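Planning the equipment buy for a two-arm packing cell
Speaker notes, Chathurika Gazi
Version of May 25, 2023

Opening. Skip the company intro, the host reads it. Go straight to the request: Nemadwood wants to quote a two-arm cell for small packing work, and the quote has to separate what we buy once from what we keep buying. Most of the drafts I have reviewed this year mix the two.

Slide 2. Capital versus consumable. Arms, rail, base plates, controllers and enclosure posts go on the capital line. Fingers, rubber pads, cable sets and connectors go on the consumable line. Ask who in the room books gripper fingers as capital. Expect several hands. Say that printed fingers are a wear part and should be budgeted by the set — a left and a right together, with the pads already fitted.

Slide 3. The bill of materials. Read only the lines that people argue over:
Finger sets, printed, 30 per year across all cells. Part number 707.
Wrist cable, long run, part number 807. Order the sleeve with it.
Mounting plates, two per cell, plus one spare for the site.
Do not read the fasteners. They are in the handout.

Slide 4. Lead times. Fandeo quotes the arms and the rail on one order, and Soomro quotes the rail alone. Splitting the order looks cheaper on paper and then the plate hole pattern has to be checked by us. Put the checking hours in the comparison. Obsa Negash did this for the March review and the gap between the two quotes got much smaller. If asked for the exact gap, refer them to Obsa.

Slide 5. Cable. Pause on this one. Cable is the line most often left to the installer. Length has to be taken along the arm with every joint at its limit, and the slack has to be stored somewhere. Add the storage (clips, tray or a bracket under the rail) as its own line.

Slide 6. Enclosure and table. Wall covering and table surface go in the budget as options, with a price for changing each. A plain surface and a patterned one are different test conditions for any vision software, so a customer who wants both should see both prices. Prernum left this out of its first plan and had to reopen the order.

Slide 7. Test material. Corrugated cardboard, flat and made up as boxes, and small wooden boxes with jointed corners. Cheap, but it needs a storage location and a reorder point. Assign a name to it. For the large boxes, state the inside dimensions in the request, so the supplier can check the reach of the wrist and fingers against the depth.

Slide 8. Cameras. Two kinds on the price list: fixed, looking at the whole table, and small ones at the wrist. Quote them separately. The wrist unit needs its mount and its own cable allowance, and both have been missed before. Let the next three slides run without much talk, then take questions on reach.

Slides 9 to 11.
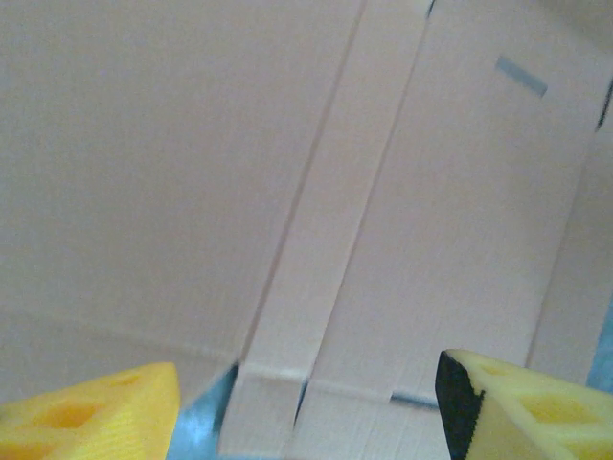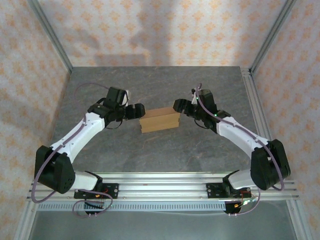
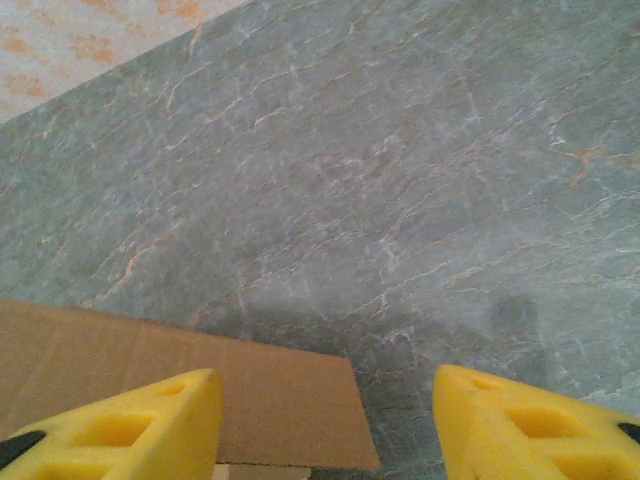
Slide 9, inside a large cardboard box; slide 10, both arms on the rail with the small wooden box between the grippers; slide 11, flat cardboard on the veined surface.

Slide 12. Questions. Likely ones:
Why not one arm? Answer with the handover tasks in the request. If there are none, one arm is the right quote and we should say so.
Can the second arm be deferred? Yes, if the full rail and both plates are bought now. Deferring the rail as well costs a second installation visit.
Service contract? Keep it off this budget. It renews on a separate date and has a separate approver.

Leave the handout link up while people pack. Corrections to the part numbers go to Obsa.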